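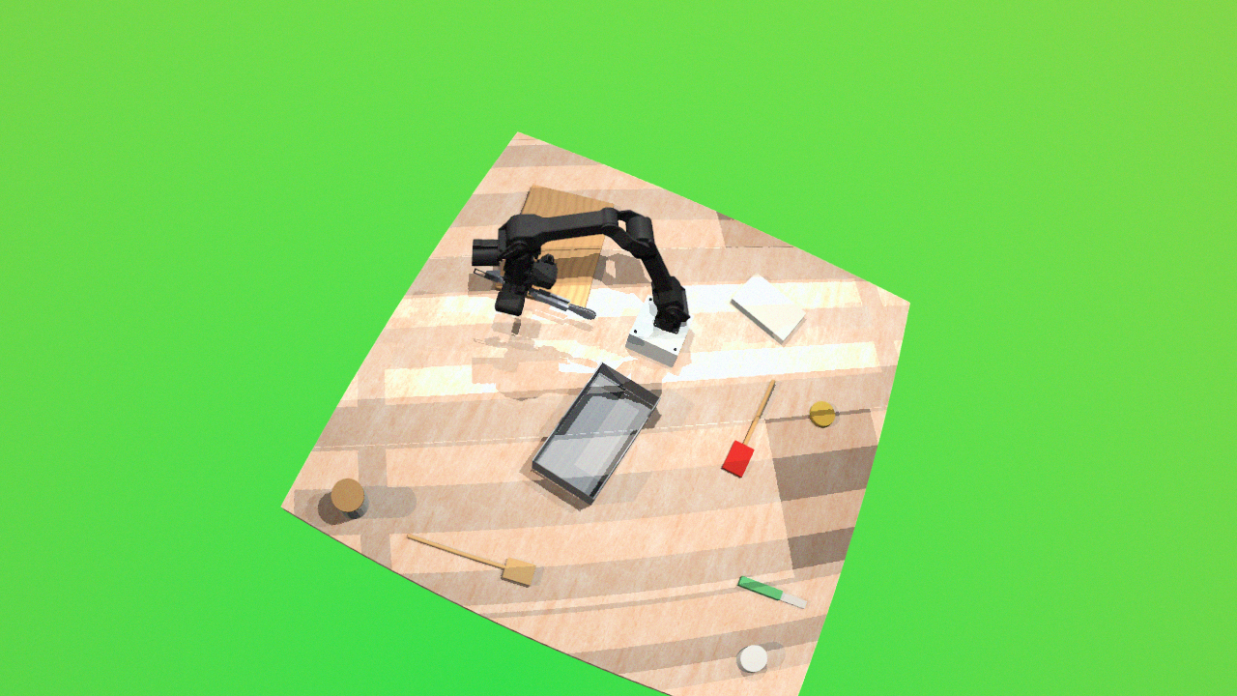
Robot arm on a square wooden table (computer render)

July 6, 2021

Quick one tonight, I have an early shift and the laundry is still in the machine.

So the Leitner Street crossing. For anyone not in Catstead: Leitner is the road that cuts the east side off from the river. Four lanes, a painted median that does nothing, and one signal way up by the gas station. If you live on my block and want to get to the water you either walk up to the light and all the way back down, or you run for it. Everybody runs for it. I've run for it with groceries.

The city put out the new drawings last week. I printed them at work (sorry, work) and went through them with a pen on the bus. Good stuff first:

A raised crosswalk at Nastach Street, finally. Where people already cross, not where it's easy to put a pole.

A real island in the middle, with a curb. 18 feet long. Enough for a stroller and a bike and a dog that won't sit.

Lanes drop from four to 2 between Nastach and the bridge. This is the part people are yelling about online. I read all of the comments which was a mistake.

Less good. No bench anywhere. The bus stop moves half a block north, and from the drawing it looks like the shelter doesn't move with it, it just goes away. I emailed to ask. Got the auto reply. And the curb ramp on the river side points you at the middle of the intersection instead of at the crosswalk, same as the old one. My mother used a walker for three years, I notice ramps.

Walked the whole stretch Sunday evening with Zuzana Kadlec, who grew up on Grurkuren Lane before they widened Leitner. She says there used to be a hardware store right at the corner, and a set of steps down to the river that kids sat on all summer. The steps are still there! Behind the chain link, full of weeds. I must have passed them every day since I moved here. She showed me where her dad parked. It's a turn lane now.

I keep thinking about the steps. They aren't in the drawings at all, just a gray patch marked "existing." Seems like if you're going to build a crosswalk to the river you might let people get down to the river. Put that in my comment too.

Speaking of comments — the city has 467 so far, and the petition from March closed at 2964 signatures, a lot for a town where the council meeting usually gets me and a guy who's mad about leaves. Wálter Bermúdez took the clipboards around to the laundromat and both churches, and I think he got more of those names than the website did. He's also the one who filmed traffic from his porch on his days off. If you see him buy him a coffee.

You can still send a comment, by email or on paper at the front desk in the library. Paper counts the same. Say which corner you mean, use the street names, and if you have kids or a bad knee or you ride the bus, say so. Mine was a page and a half and definately too long. Yours can be two lines.

If anyone has old pictures of the Grurkuren end, the store or the steps or anything before the widening, I'd love to see them. Zuzana has one but her cousin is standing in front of the whole thing.

Ok, dryer. More when the shelter people write back.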